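Drawing the River Twice: A Conversation With Teodoro Carrillo

Teodoro Carrillo has been drawing Wulla, his comic about a ferry pilot and the towns along her route, since he was working nights at a print shop. The collected edition came out in February from Veson, a small press that mostly does reprints. It runs 236 pages, and Carrillo redrew more of them than he had planned to.

We talked at a table in the back room of the Quezada reading library, where he teaches an evening class in lettering. He had brought a folder of originals and a thermos of coffee, and he apologized twice for talking too much about paper.

The first Wulla stories were photocopied minicomics, folded and stapled by hand. Carrillo sold them at the counter of a record store and by mail. "I printed 975 of the first issue over a couple of years, a few at a time, whenever the shop was quiet," he says. "My boss knew. He charged me for the toner and that was it."

Those early pages were drawn with a ballpoint pen on office paper, at the same size they were printed. When Veson asked for scans, the problems showed up right away. The ink had browned, and in some places the drawing on the back of the sheet came through.

"I thought we could clean it up on the computer," he says. "The publisher thought so too. We did a test of six pages and they looked terrible. All the gray washed out of the water. It's a comic about a river, so you can't really lose the water."
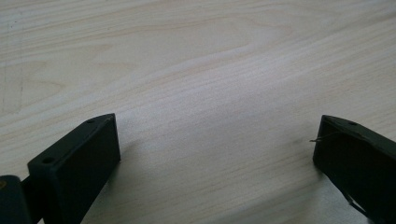 Starting over

He ended up redrawing the first two chapters completely. He kept the panel layouts and most of the dialogue, and he traced nothing. Working larger, with a brush, he found that some scenes needed more room than he had given them at 22.

"There's a scene where the pilot waits for the fog to lift. In the minicomic it was one panel. I didn't know how to draw fog, so I got out of there fast. Now it's two pages and nothing happens on them. I like those pages more than anything else in the book."

He did leave some things alone. A customs officer who changes hats between panels still changes hats. Readers had written to him about it over the years, and he decided the mistake belonged to them as much as to him.

The lettering was a different matter. Carrillo hand-letters everything, and he redid every balloon in the book, including the ones in later chapters where the art was left as it was. He used a dip pen and ruled his own guidelines. I asked if he had thought about making a font from his handwriting.

"I made one. It took me a month and it looked like me, but every E was the same E. After a page or two I could see it and I couldn't stop seeing it."

The editor's side

The book was edited by Braulio Serrano, who also wrote the short notes at the back. Reached by phone, Serrano said the redrawing pushed the schedule back by a year and that he had argued against it at first.

"I loved the old pages, ballpoint and all," Serrano said. "I wanted people to see them as they were. We settled on printing a few of the originals in the notes, at actual size, so you can hold them next to the new ones."

Veson printed 2435 copies. Serrano said that is a normal run for them, and that a second printing would depend on how the book does in libraries and shops over the summer.

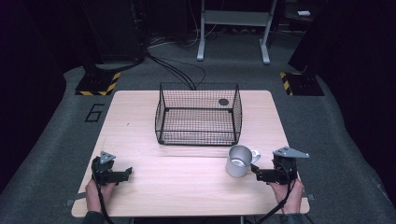 Page last changed: February, 4:15 p.m.

What comes next

Carrillo is already working on something else, a shorter book called Clernesik. It takes place in one apartment building over one winter, and there are no boats in it. He has finished the pencils for the opening chapter and is unsure about the ending.

"With Wulla I could always send her to the next town when I got stuck," he says. "In this one they all live on the same staircase, so I have to figure out what they want from each other."

He plans to keep teaching. His students letter the same paragraph at the start and end of the course, and he does the exercise along with them. He showed me his latest try, pointed at an S he didn't care for, and put it back in the folder.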